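To: lekcombe-walkers list
Subject: Re: [lekcombe-walkers] Water on the August walk
Date: 3/27/21

Morning all,

I have read the message below twice, once before breakfast and once after, and it didn't improve. Quoting it in full for those who delete things unread (you know your own names). 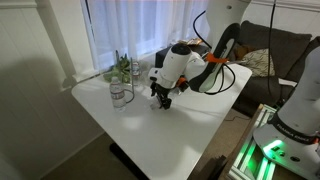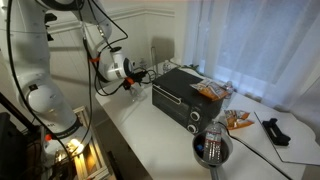 > Dear list,
>
> With regard to the August walk from Lekcombe to Dornen,
> I propose that every walker carries 6 litres of water.
> My reasoning is that it will be August.
>
> I also propose that we abolish the tea stop at the halfway
> barn, as it cost us an hour last time and two people
> had to be woken up.
>
> Views welcome, but please keep them short.

Taking these in order, and not keeping it short.

Six litres of water weighs six kilos. I have tried it. I filled the old Gulo rucksack at the kitchen sink, put it on, walked to the postbox and back, and had to have a sit down on the wall by the bus shelter, where a woman I've never met asked if I was running away from home. The walk is 20 miles. The postbox is at the end of the road.

What I carry is two ordinary bottles, the kind you get at the garage, and I fill them again when they're empty. There are taps. There is one at the churchyard, one behind the cricket pavilion (turn it hard, then harder) and one in the yard of the farm after the second ford, where they don't mind so long as you shut the gate. The one at the Dornen end is marked on the map as a spring and is best thought of as a place where cows stand.

I know some of you swear by those bladder things with a hose. I had one. It tasted of paddling pool from the day I bought it, and it emptied itself down my back on the long climb. I was told this was my own fault for sitting on it.

On the matter of cost: the club has 1175 pounds in the account, according to the last sheet that went round, and I would be against spending a penny of it on matching flasks, which I see was floated in the other thread. We did matching hats. I still have eight of them in a box in the hall if anybody would like one, or eight.

Now, the tea stop. I was one of the two people who had to be woken up, so I declare an interest. But I'd point out that we only lost the hour by having set off late, and we only set off late through waiting for somebody who had gone home for his other boots. He may recognise himself. He may even have written the message above.

The barn is the one bit of shade between the ridge and the river. If we don't stop there we'll stop in the lane instead, in ones and twos, and spread out over half a parish like we did the year of the Cortés guidebook, when the front half were in the pub before the back half had found the stile. The page with the stile on it was missing, in fairness.

So my counter-proposal is two bottles each, filled at every tap, tea at the barn for half an hour by somebody else's watch, and a start at eight. Eight meaning walking at eight, with boots on, both of them, the right ones.

If the vote goes the other way I will of course carry the 6 litres, and I'll be asking each of you to take a turn with my sandwiches.

I still need to know who's driving the cars round to Dornen. Last time we left them all at the same end.

--
lekcombe-walkers mailing list
To leave the list, send a blank message with "unsubscribe" in the subject line. Please don't send it to everyone.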